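Tremblay Letters Go Back on Show, With a Few Surprises in the Folds

The Tremblay family letters, which a good many of us remember from school trips and from that one damp winter when the old reading room had buckets on the floor, are going back on public view in July at the Nakora Historical Society. The society has spent the better part of three years getting them ready, and anybody who has ever tried to flatten a piece of paper that has been folded into a pocket since 1863 will understand why it took so long.

There are 80 letters in all, written between the spring of 1861 and the fall of 1865 by two brothers in the same infantry company and by the people at home who wrote back to them. Collections like this one usually give you only half the conversation, the soldier's half, as the letters from home tended to get lost on the march or burned to start a fire. The younger brother seems to have carried his mother's letters clear through the war and brought every last one of them back to Nakora in a flour sack - the sack is going on show too, in its own case by the door.

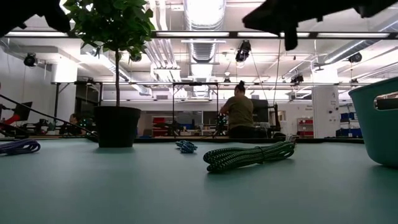
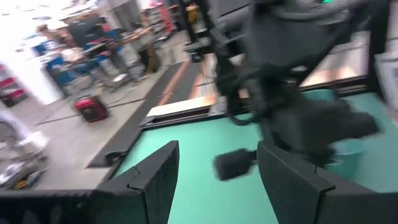
Wuleck wrote in to the society after the spring preview to say that the letters from home were the ones worth driving for, that battle letters can be read in any library, and that a mother explaining how she got the hay in with two sons gone and a mule that would not go near the creek told more about the war than a whole shelf of regimental histories. The same note asked, politely but firmly, for larger print on the labels this time, and the society says the labels have been redone.

It is a fair point about the home letters, and the new arrangement takes it to heart. When the collection was last shown, the letters were laid out by writer, so that visitors read all of one brother, then all of the other, and then, if their feet held up, the family at the far end of the room. Now they run by date, with each reply set next to the letter it answers. The gaps are left as gaps. There is a long one in the summer of 1863, when neither brother could write for weeks, and the cases for that stretch hold only what the family was sending out to them. It makes for slow and rather anxious reading, even for those of us who know perfectly well how it comes out.

The surprises have mostly been small ones. One sheet that had always been stored as a blank turned out, under a slanting light, to be covered with a very faint pencil draft of a letter to the brigade surgeon asking for a furlough. A second letter had been refolded the wrong way at some point, and once it was opened properly it showed a little map of the camp at Fumer, with the cook fires, the spring and the sutler's tent all marked. Local readers have argued for years over which side of the Fumer road that camp was on. The map puts it to the east, up on the rise, and we expect to hear from the west side of the road about that before the week is out.

There is also the matter of the shoes. Longtime visitors will remember the famous letter in which the older brother asks for shoes, and then asks again, and then writes a third time in a tone his mother plainly did not care for. Her answer had been filed under the wrong year and was never shown beside it. It has now been put where it belongs, and she gives him a full page on the price of leather, the condition of the roads and the manners she thought she had raised him with, before telling him at the very bottom that the shoes went out the day before. It is a wonderful letter, and it has made just about everyone who helped with the cases want to call home.

A full transcription will be on sale at the front desk for the first time. It runs to 2876 numbered lines, with the spelling left just as the writers had it, and a short index of places and regiments at the back. The society has printed 2000 copies, which may sound hopeful for a town our size, but the mailing list for the Tremblay letters reaches a long way past the county line, and descendants of the company have been asking for such a thing for ages. Please do bring a correction if you find one. There is a box for them beside the register, and a second printing will take them in.

The reading room will open at 10 in the morning and close at 4 in the afternoon throughout the showing, with the lights kept low for the sake of the ink. Give your eyes a few minutes to get used to it when you come in from the sunshine. Photographs are fine without a flash, pencils only for note-taking, and there are benches now along the long wall, which those of us who stood through the last showing are very glad to see.

School groups should call ahead, as the room only holds so many at once, and teachers can ask for the packet of copied letters to use in class before or after the visit. Families who have letters or diaries of their own from the same years are welcome to bring them along and have them looked over at the side table in the afternoons. The society does not put a price on anything, but it will gladly help with hard handwriting, and it has a good supply of proper folders to send your papers home in.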